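Workshop notebook – Ung reed organ, the bellows and after
14/06/2024

Back on the Ung after too long away from it. Quick recap for anyone picking the book up cold: it's the little reed organ from the chapel at Plellatthorpe, serial number 955 stamped inside the lid, and it's down as the second job under Jilarum (the first being the one with the mice, see the earlier pages, and wash your hands afterwards). It wheezes, two notes sound all the time, and the treble end has a smell I can only call old biscuit.

I started with the bellows because everything else is guesswork until there's wind. The old cloth came away in one long depressing strip. It was rubberised once and now it's more like burnt toast, and the floor is covered in black crumbs that I will be finding in my socks until August. Underneath, the boards are in much better shape than I'd feared! One hairline crack running in from the hinge end, clean and dry, no worm. I ran thin hot glue into it, worked it up and down with a palette knife until it came through the other side, then clamped it with greaseproof paper under the cauls and left it alone for the whole of lunch.

Getting the old glue off the edges took far longer than the crack. Whoever did the last repair used something brown and glassy that doesn't take any notice of warm water. Vinegar on rags softened the hide glue underneath it, so the brown stuff lost its grip and I could push it off with a scraper in flakes. It stinks. Door open, radio up. If you're doing this on another one, don't soak the rags, just damp them and keep going back, or the water gets into the end grain and the board cups.

For the missing hinge rail I went through the offcuts. I wanted something light and dull and well behaved, and most of what we've got is either lovely hardwood I'd feel bad about or softwood with knots exactly where a screw has to go. Ended up with a length that has been on the shelf long enough to have a pencil sum on it in handwriting I don't know. Planed it down, cut the bevel by eye against the old rail, checked it, swore, cut it again. Second one fits.
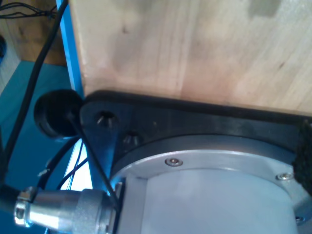
Wind test, first go

New cloth is on. I cut it a shade generous and trimmed it after, which I'd do again. Glue on the long sides first, rub down with the bone folder, then the gussets, and let the whole lot sit half open overnight so the folds don't set hard shut. I know the book we all use says fully shut under weights. I did it that way on the mice one and it's been stiff ever since, so I'm going my own way and will report back if it ends in tears.

This morning I closed the reservoir and put the water gauge on it. It climbs nicely to 40 mm and then it starts drifting down again, faster than I'd like but nothing like the sigh it gave before. I went round all the seams with a joss stick, watching the smoke. Seams are good. The leak is at the exhaust valve, where the leather has gone hard and curled up at one corner like a stale sandwich. There's a second, smaller one somewhere near the pedal strap block that I couldn't pin down, because every time I got the smoke near it I had to take my foot off the pedal to bend that far. Needs two people or a longer leg.

I've ordered nothing for the valve as we've got leather in the drawer. Note that the good sheepskin is the one rolled with the fluffy side IN. The other roll is for polishing and has been waxed, and glue won't look at it.

Reeds

Pulled the whole treble set with the hook and laid them out in the muffin tray in order, bass end to the left. Please, please don't tidy the muffin tray. There are no note names on half of these and I've only got the order to go on.

They're dirty but sound. Mostly it's fluff, plus a sort of grey felt made of fluff that has given up and bonded. Soft brush along the tongue, always from the rivet to the tip, never back the other way. One of the two notes that wouldn't sound properly had a fleck of verdigris wedged down the side, and a slip of thin paper drawn through the gap fetched it out. It spoke straight away when I blew across it and I was so pleased I did it about six more times for no reason.

The other one is cracked at the root. I can see the line with the loupe if I tilt it to the window. It still sounds, flat by nearly 50 cents, and it'll go altogether the first time somebody leans on a hymn. I've marked its place in the tray with a dried pea. Options are a donor reed from the box of bits, or asking the man-and-van people in Lorkbridge who cleared that shop full of organs and might still have a crate in the back. Box of bits first.

I haven't touched the tuning on anything. It was never at modern pitch and the chapel doesn't want it dragged there, so the job is to get it agreeing with itself. The very top reeds are up towards 3,000 Hz and I find them hard to judge by ear at the end of a day. I want to do those in a morning, with the fridge unplugged.

The two notes that never stop

One of these was a pallet spring that had jumped off its pin. Popped it back on with the long tweezers, job done in less time than it took to find the tweezers.

The other is more annoying. The pallet itself has a groove pressed into its felt where it has sat against the edge of the slot for all those years, so it closes in one place and gapes in another. I tried teasing the felt up with a needle. It looked splendid and leaked exactly as much as before. New felt and leather for that one, then, and once you've done one you can see how tired its neighbours are, so I'd rather do the run from there to the top and be finished with it. The bass pallets are a different felt, thicker and greener, and they're all seating well. Leave them be.

On the springs – don't swap them about. They feel the same but the bass ones are stronger, and if a strong one gets into the treble you end up with one key that fights back. I tied a bit of red thread round the bass bundle.

Post and stock

Felt for the pallets is the thing holding us up. We had a scrap of the right thickness and I've used it on the test pallet, which now shuts with a lovely soft nothing of a noise. The rest has to be bought in. I'm keeping every bit of wrapping that comes through the door at the moment, the paper ones especially, as they make very good glue mats once they've been slit open and flattened out under something heavy (the creases never quite go, and it doesn't matter). There's a pile starting under the bench by the vice.
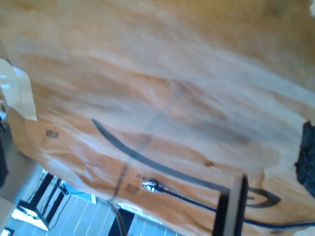 Bryony Tatlock

Carrying on after tea. I had a go at the exhaust valve while the glue pot was still warm. Old leather off, seat cleaned back with a flat stick and fine paper, new leather on with the flesh side to the wood and a glass plate on top to keep it flat. I'm not gluing right to the edge, only a band down the middle, so the rim can give a bit and find its own seat. I'll leave the glass on it tonight.

Stop faces: two of the little paper labels are lifting. Wheat paste and a cotton bud, pressed with a bit of blotting paper. The one for the Vox is badly foxed but you can read it, and the chapel asked for it to be kept, so it's been kept. Please don't go at it with anything wet.

Case. I've done nothing to the case apart from get candle wax off the music desk with a plastic card and the hairdryer on low. There's a ring from a cup on the right-hand end which I've grown fond of. Will ask before doing anything about it.

Still to do, in no special order:

Find the leak by the pedal strap block (bring a friend)
Box of bits for a donor reed, then try Lorkbridge
Felt order, get double
Second coat on the hinge rail screws' plugs, sand flush
Re-check the gauge once the valve is on
Pedal carpet – ask Plellatthorpe if they want the old pattern or just something brown

Glue pot is off at the wall. The lid's stuck again, warm it before you pull.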